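Mollurmont floor lamp review
By Carleen Bolger
Home > Lighting > Floor lamps

The Mollurmont is a plain upright floor lamp with a round base and one dimmable head. I paid $90 for it in December and have used it most evenings for reading and some sewing.

Assembly took 26 minutes. The pole comes in three sections that screw together, and the middle one needs to be fully tight or the whole lamp leans a little. The instructions skip this. The hex key in the box is soft, so use your own if you have one.

Light is the best thing about it. The warm setting is easy on the eyes and the lowest level is dim enough for a bedroom. The switch is on the cord, which I don't like – I have to feel for it with my foot. My old Grestico had a touch switch on the pole and I miss it.

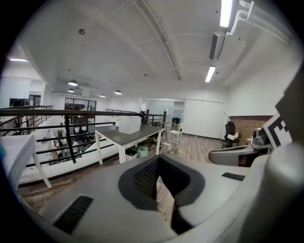 The head tilts up as well as down, and pointing it up works better in some rooms than others. At home I have dark green paint overhead and most of the light is lost. I would expect more from it in a place with a white ceiling and white walls, like the open office with the mezzanine. A wood floor is fine under the base, but add felt pads first.

Cord length is 90 inches. The shade marks easily and replacements are sold separately.

Four stars out of five.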